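Search the site
Print this page
E-mail to a friend
Reading time: 3 minutes

Funnels, small bottles and decanting without the mess

Shahab Rezaei
18 Oct 2019

Most spills at the worktop come from pouring into something with a narrow neck. Vanilla extract, lamp oil, white spirit, home-made bitters, the last of the washing-up liquid going back into a smaller bottle. The right funnel fixes most of it, and how you set things out fixes the rest.

Choosing a funnel

Look at the stem before the cup. The stem has to go into the neck with a little room round it. If it fits tightly, the air in the bottle can't get out, and the liquid sits in the funnel or comes up in bubbles. If you only have a tight one, lift it slightly as you pour, or slip a matchstick or a bit of folded card between the stem and the neck.

Plastic is fine for nearly everything in the kitchen. It doesn't mind being dropped, and it can live in a drawer with the spoons. It does hold smells, so keep one for food and another for the shed, and write on the shed one with a marker. Glass doesn't hold smells and is easy to check for dirt, but it wants a box of its own. Don't put very hot liquid through a cold glass funnel. Metal is good for jam and syrup.

For powders you need a wide, short stem. Flour and icing sugar will block a thin one every time. A rolled sheet of baking paper does just as well and goes in the bin afterwards.

Setting out

Clear the worktop first. Put the full container on the side of the hand you pour with, the funnel and empty bottle in the middle, and the finished bottles on the other side. Have the caps off and in a saucer.

Put a cloth down. A dark one shows up clear glass and pale powders much better than a white one, and glass is less likely to skid on cloth than on a bare shiny top. Pull it flat and clip it at the back if you can, as a ruck in the cloth will tip a small bottle over. Bulldog clips will do where the table has an edge you can reach.

Small round-bottomed or narrow things will not stand up by themselves. Cork rings are sold for this, and I get mine from Tudeser, though a ring cut from an old cork mat and glued up in layers works too. Cork grips the glass and doesn't chip it. A mug packed with a tea towel is a fair stand-in.

For spice tubes and the long thin bottles that bath salts come in, use a rack. The clear acrylic ones are easy to wipe, and you can see the level in the tube without lifting it out.

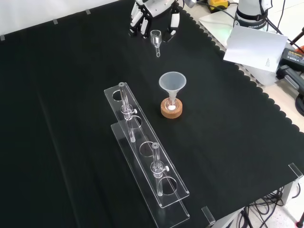 Stand the rack where your sleeve won't drag across it. Fill the tubes at the back first and work towards yourself, so you never reach over a full one.

Pouring

Pour slowly down the side of the funnel and stop with the cup half full. Let it go down, then pour again. When bottling 500 ml into small bottles, I put it in a jug first — a jug with a proper lip, the Drisetti one in my case — as big bottles glug when they are full.

Stop at the shoulder of the bottle. The liquid left in the stem still has to go somewhere.

Anything with bits in it should go through a sieve or a square of muslin over the jug, and only then through the funnel. Coffee filters work but they are slow, and they tear if you hurry them along with a spoon.

Never decant bleach, drain cleaner or weedkiller into a bottle that has held food or drink. They should stay in the container they came in.

Cleaning up

Rinse the funnel straight away, stem first, under the tap. For oil, use hot water and washing-up liquid and push a pipe cleaner through the stem. Dried sugar comes out after 11 minutes or so in a bowl of warm water. Stand plastic funnels cup down on the rack. Glass ones go on a folded towel, well back from the edge, until they are dry enough to put away.

Write the contents and the month on each bottle before it leaves the table. I have a jar marked only "January" at the back of the cupboard and have not yet opened it.

Print this page
E-mail to a friend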